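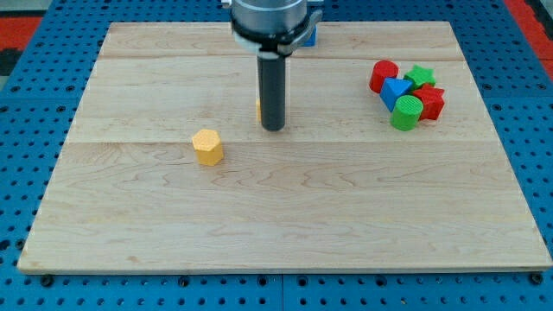

Wood moves across its width a good deal more than along its length, and anyone who has lived with a solid tabletop through a dry winter and a sticky summer knows how much patience that asks of a person. For a study of small blocks and how well they stand, this ordinary habit of wood matters more than one might expect, and we came to it with a healthy respect for the woodworkers who had been there long before us. A wide surface made as a single slab tends to cup as one piece, like a very shallow dish, while a surface made of long planks joined edge to edge shares its movement out among them. The maple board in Figure 4 is made in this second way, and the seams between its planks can be followed across the pale surface wherever the faint brown grain changes its mind. The yellow hexagonal block stands upright on it, and the whole board lies flat on a blue perforated workbench, whose regular holes let air reach at least part of the underside. We had thought very little about that last point when we began, and we now think it deserves a paragraph of its own, which it gets further on.

4.1 Choosing the boards

Our first thought was to buy something ready-made and get on with it, and we did try. Boards from two suppliers, Fidico and Babaei, were kept in the room for the whole of March before anything was placed on them. Both arrived wrapped, and both were unwrapped at once and laid down flat, with a gap left on every side. It is tempting to lean a new board against the wall for a day or two while a shelf is being cleared, and we will admit that one of the Babaei boards spent a weekend that way, picked up a slight bow, and had to be left out of the comparison. It has since found a happy second life under a houseplant.

We settled on maple for plain reasons. It is close-grained, so a small base does not rock on a ridge of open pores; it is pale, so colored blocks are easy to see against it; and it can be sanded smooth without much trouble. Oak was handsome but its grain was too open for our purposes. Pine was kind to the budget and dented if one so much as looked at it sternly. All boards were sanded by hand, finishing with a light pass along the grain, and none of them was varnished, as even a thin coat made the blocks slide in a way that was hard to repeat from one board to the next.

4.2 The seams

A joined board has seams, and seams were the part we worried about. A fresh seam that feels perfectly level to the fingertip can become a tiny step later on, when one plank has swelled a little more than its neighbor. We checked each seam with a straightedge laid across it, first in the morning and again at the end of the day, and sanded only when the same step showed up both times. Readers who are itching to sand straight away are asked to wait, as we did not, on the first board, and we ended up with a hollow where we had wanted a plane.

Blocks were placed both well away from the seams and directly over them. With hexagonal blocks there is a further small choice to make, in that a hexagon can be set with two of its sides parallel to the seam or with two of its corners pointing across it. We recorded which of these had been used each time. The six sides give a broad and forgiving base, and in our judgment the hexagonal shape was the most comfortable of all to work with, neither as quick to roll as a cylinder nor as fussy about its corners as a thin triangle.

4.3 What lies underneath

A board is only as flat as the thing it rests on, and it stays flat only if both of its faces are treated alike. On a solid bench the upper face breathes freely and the lower one hardly at all, and the difference will show up sooner or later as a curve. A perforated metal surface is a gentler bed. It supports the board broadly while leaving the wood some air from below, and any grit left over from sanding has somewhere to fall instead of lodging under an edge. We still lifted and brushed beneath each board before a session, and turned it over every 12 days, with a pencil mark on the underside to keep track.

Mahnaz Ghaffari, who looked after the boards during this part of the work, kept a notebook of room humidity alongside the flatness checks, and her notes are the basis of the comparison in the next section. In all, around 3,000 placements were recorded, 200 of them made directly over a seam. We would have liked more of the latter, and a follow-up at our Prostmont workshop will give the seams a larger share, along with a walnut board that has been resting quietly on its rack since 24 March 2022.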